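Folding by hand: an update from the Pallby bench

The clothes-handling work at Pallby has now reached 2,136 recorded demonstrations, against a target of 3,000 for the first set. Each one is done by a person steering the arm with the Sovmont hand controllers, from first grasp to folded pile. Failed grasps are kept and marked as such.

Ilgın Keskin, who runs the sessions, has asked operators to slow down at the moment the fingers close. Early recordings were quick and tidy, but the trained arm copied the speed and missed the cloth. Some 600 of those have been set aside and will be done again.

Soft tops are still the hardest item. The arm has to take hold of the fabric near a fold and gather enough of it to lift without dragging the rest along.
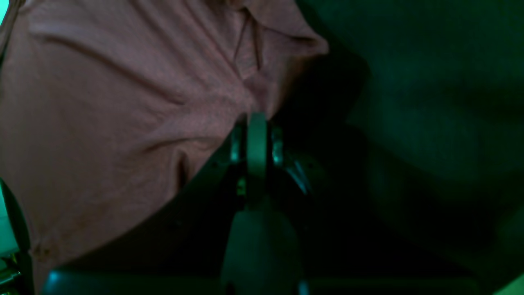
New operators should book 2 practice sessions before recording anything that counts. The controller grips have been changed, so please check the trigger setting before you start.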